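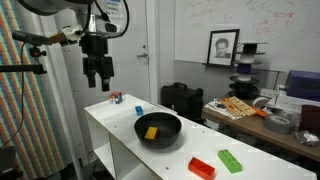
Figure 1. Brick task layout: yellow brick in the bowl, red and green bricks toward the front of the table, blue block by the cube.

zulis-tabletop

Perception and grasp planning stack for a single arm with a two-finger gripper over a fixed table. Part of the Praltano tooling set. Maintainer: Edit Fodor.

Status

Usable. The config format changed in July and old YAML files will not load. Run zulis migrate on them first. The migration does not carry over per-color thresholds; set these again by hand.

Contents

zulis/segment: color and shape segmentation for bricks, cubes and containers
zulis/grasp: candidate generation and scoring
zulis/plan: wrapper around the Gorent motion planner
zulis/replay: offline replay of logged episodes
configs/: table, gripper and camera settings
data/: episode index and split files (episodes are downloaded separately)

Quick start

pip install -e .
zulis fetch --split dev
zulis replay --config configs/bricks.yaml --episode 7

Replay needs no hardware. To run on the arm, start the Gorent server, then zulis run with the same config. The server must be up before the client; there is no retry on connect.

Data

The index lists 643 episodes. Of these, 100 are held out for test and should not be used for threshold tuning. Each episode directory has joint states, gripper width, color video from each camera and a one-line text instruction. Object poses are not labeled. Camera streams are stored at their native rate and matched to joint states by nearest timestamp on load.

Background is left as recorded, with no masking or cropping. The workspace polygon in configs/table.yaml limits segmentation to the tabletop. Redraw it if a camera moves.
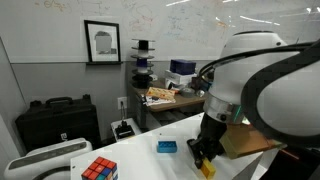

Figure 2. Gripper at the yellow block, with the blue brick and the cube on the same tabletop.

Grasp scoring

Candidates are top-down only. The score combines finger clearance, distance from the block center and distance from the table edge. The edge term is weighted low by default and can be raised with edge_weight. Objects inside a container get an extra rim check against the finger width.

Known issues

Glossy yellow surfaces sometimes split into two segments under ceiling lights. Raising merge_dist helps but can join adjacent bricks.
The cube is segmented per sticker color unless cube_mode is on.
Blue bricks and blue cube stickers share a threshold. See issue 211.
Black bowl: depth is noisy at the rim. The rim check falls back to a fitted circle.

Calibration

Hand-eye calibration uses the Szekeres board. Run zulis calib, follow the prompts, and commit the resulting file under configs/calib. Do not edit the transform by hand.

License

Code is MIT. Episodes are CC BY 4.0.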